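## 3. Checking the cloth model before you plan a fold

By now you've got Rukano installed and the Trivitz planner talking to it, so give yourself a pat on the back and maybe refill your cup. This section walks you through loading a hand-held recording, looking at what the perception node makes of it, and setting the grasp point the planner will start from. Plan on 20 minutes the first time. Catalina Ocampo can do it in 6, but she wrote most of the cloth tracker and has earned the right to go fast.

### 3.1 Load and flatten a recording

1. Open the Rukano console and choose **Session > Open**. Pick any recording from the Prernenwood folder that has "cloth" in its tag list. If you don't see the folder, go back to section 2 and check that the shared drive is mounted (Bence Kozma's note on drive permissions is in there too, and it's worth reading twice).

2. Wait for the index bar to fill before you touch the timeline. Scrubbing early won't hurt anything, but the thumbnails come up blank and folks tend to think the recording is damaged.

3. Under **Lens**, select **Fisheye, full circle**. The raw view should be round with black corners, and the straight lines of walls and ceilings will bow outward into long curves. Leave the raw view open in the left pane and turn on **Flattened** in the right pane, so you have the two side by side.

4. Step through until both fingertips are closed on the fabric and you can see them clearly. Dark cloth is the best test there is, so if your recording has some, use it.

> **Note:** Flattening stretches whatever is near the rim. Please don't judge the cloth outline out there. Judge it near the fingers, where the stretch is mild and the planner does its real work.

For the rest of this section we'll work with one moment in a bedroom recording, where the two yellow fingers have a gathered fold of black fabric between their tips and the rest of it billows off to the left, over much of the view of the bed. 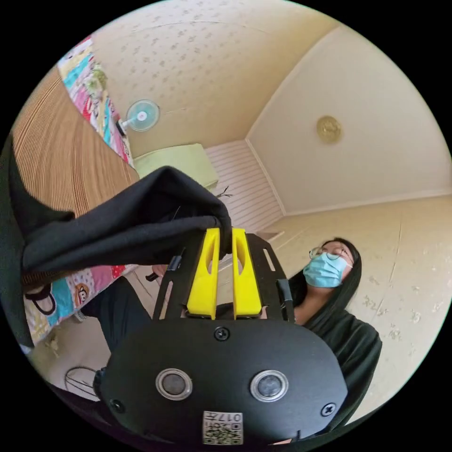 ### 3.2 Set the masks and the grasp point

1. Click **Mask > Tool** and paint over the black housing, the slotted side frame and both fingers. Be generous around the housing. Inside the slots near the top of the fingers you can leave the mask as it comes, and the software will sort it out.

2. Click **Mask > Cloth**, then click once in the middle of the fabric. The mask will spread on its own. In our recording it also likes to run into the dark sleeve at the far left, since the two are nearly the same shade and blend into each other. Hold **Alt** and draw a line between them -- it doesn't have to be a pretty line.

3. Click **Mask > Person** and check that anyone in view is covered. The black hooded top on the right needs its own click here, or the tracker may offer it to you as a second piece of cloth. The dark trousers at lower left will need one as well.

4. Choose **Grasp > Suggest**. A small cross should land on the fold, right between the fingertips. If it lands on the loose part of the fabric, drag it back and press **Lock**.

5. Set **Edge contrast** to 115 and press **Refit**. Busy backgrounds, such as a patchwork quilt or flowered wallpaper, can put false edges in the cloth outline, and this setting quiets most of them down.

6. Press **Send to Trivitz**. The planner will answer with up to 3 candidate folds, ranked by how much of the cloth it had to guess at.

> **Caution:** Leave the arm in **Simulate** until you have looked over every candidate yourself. A mask that has leaked onto a sleeve or a hood will still produce a plan, and the plan will look perfectly confident.

If the ranking comes back empty, the usual culprit is an unlocked grasp point. Lock it and send again. If it's still empty, save the session with your masks in place and drop it in the Vidal queue, where Najwa Qaisi goes through the stuck ones and will write back to you with the setting to change.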